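Pronby Wood Tones

A small open collection of wood and floor color palettes for people who draw rooms, paint model houses, or just like looking at brown a lot (hello, friends!).

Version 2, June 2023

What you get

The collection holds 3364 color swatches, grouped into 80 palettes. Each palette is a plain text file with one color per line: a hex code, a space, and a short name. Comments start with a semicolon. You can open the files in anything, and most paint programs will import them after you change the ending to whatever they expect.

There are also 60 pairing files in the folder called pairs. A pairing puts one floor palette next to one furniture palette and lists the colors from each that sit well together. These were the most fun to make by far, and they're the part I'd love help with.

How the colors were picked

I started with my own scraps of oak, ash, pine and walnut, all shot next to a gray card in the same north window. Each scrap gave a base color, a light streak, a dark streak and a few steps in between. Then I went through by eye and threw out anything that looked muddy on two different screens.

Version 1 used a straight average for the base color, and it made every oak look like cardboard. Version 2 takes the most common color instead. Such a difference! The Cilstead palettes (warm, yellow, a bit sunny) gained the most from this, and I redid all of them from scratch.

Pairing notes

Honey floors want a furniture brown with some gray in it. If both are warm, the room goes orange fast, especially under lamp light. A grayish brown with paler taupe streaks calms it down, and you can keep the streaks thin.

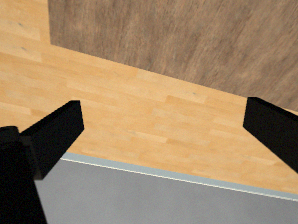 Dark floors are harder. The Dretidach set leans almost purple in shadow, so try it with something pale and dry, like the ash tones, before you reach for another dark wood. I still haven't found a red-brown that I like with it, and if you have, please send it in!

Known problems

Palette 14 has two swatches with the same name. The Cardoso greens are really paint colors and will move to their own folder in November. File names with spaces trip up some older importers, so swap them for underscores if yours complains.

Adding your own

Copy template.txt, fill in at least five colors, and say which wood it came from and what light you used. Stained and painted wood is welcome too, as long as the comment says so.

License

Free for any use, including paid work. Credit is nice to have but you don't need to ask.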